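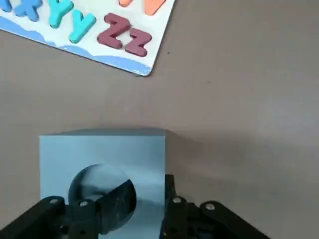
The last letters of an alphabet puzzle board, with a pale blue cube on the table some way from it.

"EDUCATIONAL" IS A CLAIM, SAYS TOY LIBRARY, AND IT WANTS TO SEE THE WORKINGS

Drornmont Toy Library to stop using the word on its shelves from January

Drornmont Toy Library will take the word "educational" off every shelf label, loan card and web listing it produces, starting in January. The library lends 689 toys to families in Drornmont and Stustberg, and until now more than half of its catalogue has carried the word in one form or another.

The change follows a review of the alphabet and shape-sorting shelves by Perla Sandoval, who runs the library's collection, and Edmund Czerwiński, a retired infant teacher. They read the packaging, looked for anything that backed it up, and mostly came away with adjectives.

"A box will tell you that a puzzle builds early literacy," said Sandoval. "I'd like to know how, in which children, and compared with what. Compared with a saucepan and a spoon? I wrote to the sellers of 4 boards and asked. One sent me a catalogue."

Alphabet boards get the longest section of the review. Boards that pair a capital with its small letter, a big Y with a little y, a big Z with a little z, are popular loans, and the library will go on lending them. The reviewers do question the idea that putting a thick, rounded letter back into its cutout teaches a child to read it. A child can match a piece to a hole by its outline, or by its colour where each pair has its own, and never need to know what sound it makes.

"I taught reading for most of my working life," said Czerwiński. "Children learned their letters from somebody sitting next to them and saying them out loud. If the puzzle gets the grown-up to sit down, fine, lend the puzzle. But put that on the label."

He is no kinder about the end of the alphabet. X, Y and Z take up as much room on a board as any other letters and turn up in hardly any of the words a three-year-old wants to say. "They do get a good look at the zebra," he said.

The new labels will give 3 things: what is in the bag, how many pieces there should be, and the age printed by the maker. Where a toy has worn edges or chipped paint, the card will mention it. Claims about brain development, school readiness and "little geniuses" will be left out unless the maker can send something to support them.

Not everyone at the library is persuaded. Jeanie Lamont, who looks after the Stustberg collection point, thinks parents already discount the wording and that the relabelling will eat up evenings that could go on mending.

"I've never met a mother who believed the box," said Lamont. "They borrow the alphabet one as it keeps the little one busy while the tea's on. I'd have spent the time on the missing jigsaw pieces."

The reviewers accept that their own work has limits. They looked at packaging and sales pages and did not test any toys with children, so the review cannot say that alphabet boards don't help. It says only that they could find no good reason on the box to think they do.

A second review, of counting toys, is planned for the spring. Families who have borrowed one and have a view either way are asked to leave a note in the bag when they return it.

NOTES

Drornmont Toy Library is open to any household in Drornmont or Stustberg with a child under seven. Up to 3 toys may be borrowed at a time.

The review, "What It Says on the Box", can be read at the library desk. Paper copies are available on request.

Press contact: Wojciech Śliwiński, Drornmont Toy Library

ENDS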